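Speaker notes: Small rooms and food waste
Tenants' evening, Pandgate hall, 7 p.m. start
Speaker: Larasati Wattimena

Opening. Thank Selorm for the projector. Say who I am — I ran the kitchen advice line at Fodarari for two years and now do home visits. Ask who threw out fruit or bread in the past week. Wait for hands. Don't rush this.

Main point, say it early: most food gets wasted at home because people forget they have it. The bottom drawer of the fridge is the worst place. Open shelves do better for anything that keeps at room temperature.

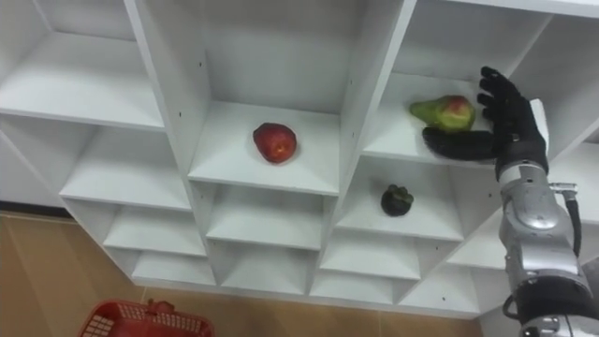 Fruit on open shelves, one to a cubby.

What goes out and what stays cold. Bananas, citrus, and tomatoes can sit out. Berries and anything cut go in the fridge. Apples last longer cold, but a few on a shelf get eaten first. Keep onions away from potatoes. Someone will ask about bread: counter for a day or two, then slice and freeze.

Tell the Ewurabena Aryee story here. She kept a list on her door for the whole of September, writing down each thing she threw away. By the end she had stopped buying bagged salad. Keep it short.
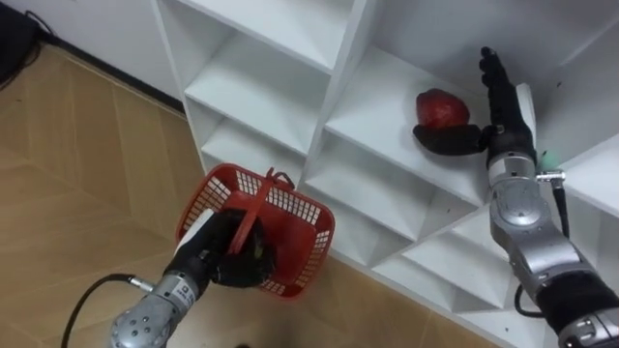
Next is shopping. Look at the shelves before going out, and write the list standing in front of them. Buy for four days instead of seven if the store is close enough. Mention the 400 gram tins against the big ones — the big tin is cheaper only if all of it gets used.

Pause for water. Check the time. If it is past 7:30, skip the part on freezing.

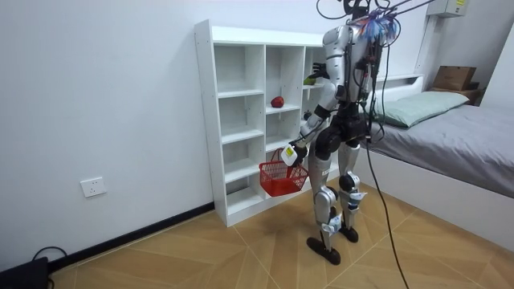
Freezing. Flat bags, labeled, oldest at the front. Cooked rice should be cooled fast and frozen the same day. Soup needs room at the top of the tub. Elikem asked last time about milk: yes, it freezes, shake it after thawing.

One-room homes. No pantry, often a bed a few steps from the food. Keep food off the floor and away from the radiator. Wipe the shelves when they are empty, before the next shop.

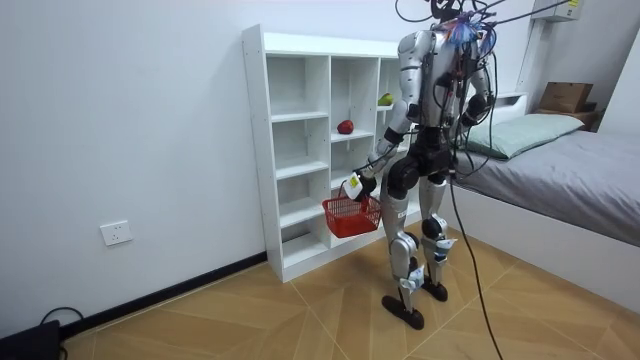
Shelving and a small red basket in a small room.

Close with the handout. Yaw Quaye has 47 copies by the door. Questions until 8:15, then chairs back against the wall.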